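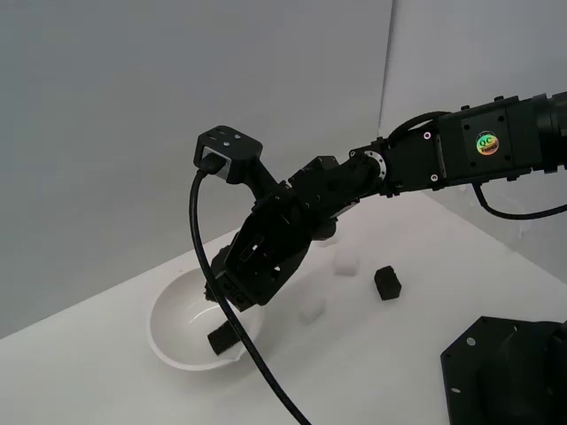
A student newspaper is a paper written by students about life at their school. Reporters ask questions, check the answers and write down what they learn. A news story can begin with something as plain as a white bowl on a table. The reporter asks who uses it and why it matters.

How does a reporter check a fact?
A reporter asks at least two people. Funmilayo Olaniyan edits the student paper at Dadov School. She reads every story before it is printed. 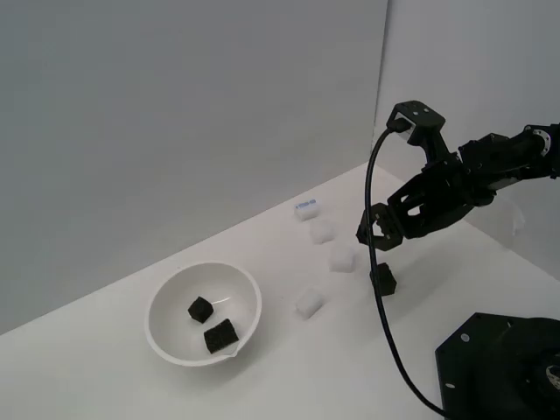

What if the paper makes a mistake?
The editor prints a correction. It states what was wrong and gives the right fact.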